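Clindetti Home Forum > Kitchen and Tableware > Drinks dispensers

Red tap dispenser: how do I stop it dripping on everything I own?

Posted by Skuvach, 19th March

I have come into possession of one of those drinks dispensers with a tall black tank, a chrome column and a red tap handle on the front. It stands on a shiny steel base. It was a raffle prize. I had my eye on the hamper.

The trouble is the last few drops. I fill a glass with iced tea, let go of the handle, carry the glass off feeling like the manager of a modest hotel, and come back to find a small brown puddle on the table. I have cleaned the tap twice. I have also spoken to it quite firmly.

A second, smaller question. I've been making the tea in a ribbed glass and standing it on a steel tray while I fiddle with it, and the tray is now a map of every ring I have ever left. What shifts those?
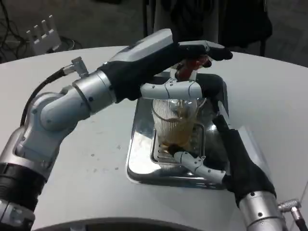 Ribbed glass on the steel tray.

I have 37 people coming to a retirement do and would like them to go home dry. Any help welcome, apart from "buy a jug", which my sister has already covered.

Grarkent
9 replies on this forum, long-time dispenser owner

You have two separate problems and they both get blamed on the tap.

Start with the washer. Empty the tank, take the tap off and look at the seal behind the handle. If it's flattened or has a bit of tea leaf stuck to it, the tap will never close properly. Mine went in January and a new one cost less than the postage. Soak the old one in warm water first, in case it's only sticky.

Then look at where the glass goes. The slotted square in front of the column is the drip grate, and a lot of people treat it as decoration. Leave the glass standing on it and count to 3 after you let go of the handle. Most taps hold on to a little and give it up when they feel like it. Wide tumblers are the worst for this, as everyone whips them away early to avoid spilling.

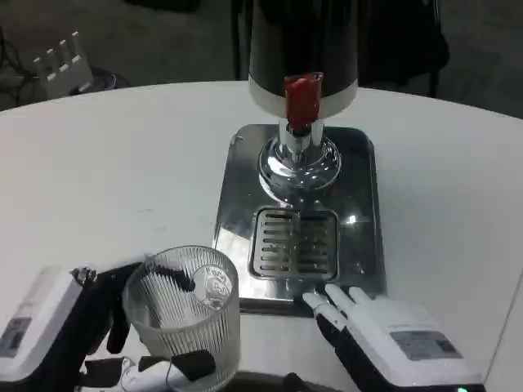
Getting the rings off the tray

Polished steel shows everything, including your opinion of yourself at seven in the morning. Washing-up liquid, warm water, soft cloth, and dry it straight away with a second cloth. For old tea rings, make a paste of bicarb and water, leave it ten minutes and wipe along the metal, never in circles. No scouring pads. I say this as the owner of a tray that now looks as if it has been skated on.

While you're at it, give the ribbed glass a proper go with a bottle brush. Tea dries in the ridges and you only notice when it's full and the light comes through.

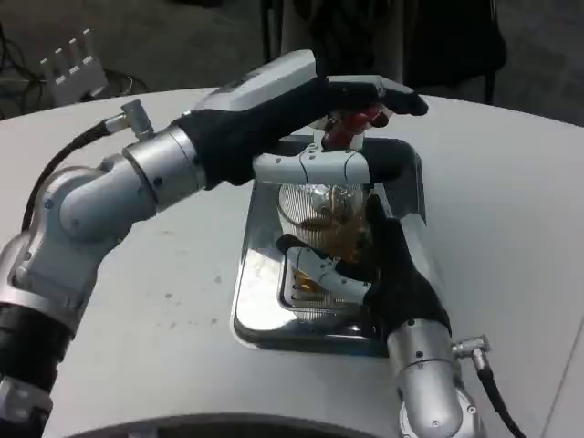
Konstantinidis

Buy a jug.

All right, a proper answer. Don't fill the tank to the top. I do some 600 ml at a time and mine drips a good deal less, though I couldn't tell you the science of it. Also strain the tea first, through something finer than you think you need. And put a tea towel under the base on the day. Your guests will be looking at the cake.

Skuvach

Washer it was. It had a bit of leaf in it the size of a lentil. The rings have mostly gone with the bicarb, except for one in the corner which I think is structural. I'm having the tea towel as well. My sister is bringing a jug.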